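## Refinishing a worn tabletop

Clear everything off the top and wipe it down with mineral spirits. Let it dry for 10 minutes.

1. Sand with 80 grit until the old varnish is gone, then step up to 120 and 180.
2. Vacuum, then wipe with a tack cloth.
3. Brush on a thin coat of Wernari 474 oil varnish. Keep a wet edge – do not go back over areas that have begun to set.
4. Recoat the next day after a light pass with 320. 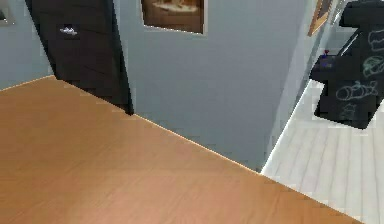
Sanding direction follows the grain at every grit. Cross-grain scratches stay hidden until the varnish goes on. On a warm orange-brown top with streaks as faint as these, find the grain before starting the sander. Check the far rim under a low lamp – missed varnish shows up as shiny patches.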